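I've spent 8 months swapping cameras and controllers on our little street robot, and my view is simple - buy the duller camera.

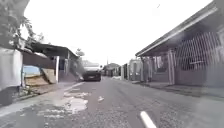

Worn asphalt, pale patches and a flat white sky

The Gerker gives you lovely colour in the brochure. Under a sky like that, colour hardly helps! I'd take the cheap Rivach and spend the savings on a better controller. 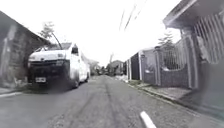

Words and testing: the Indesari street desk

Parked vans are my favourite argument. A white one against a grey wall, all soft and washed out, is what a controller has to cope with, and I logged 2,881 stills before I trusted ours with a kerb.
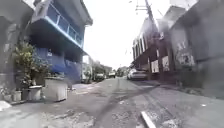

People at Mnguni keep telling me more pixels will fix it. Maybe, but I'd still want to see their controller get past a row of plant pots first.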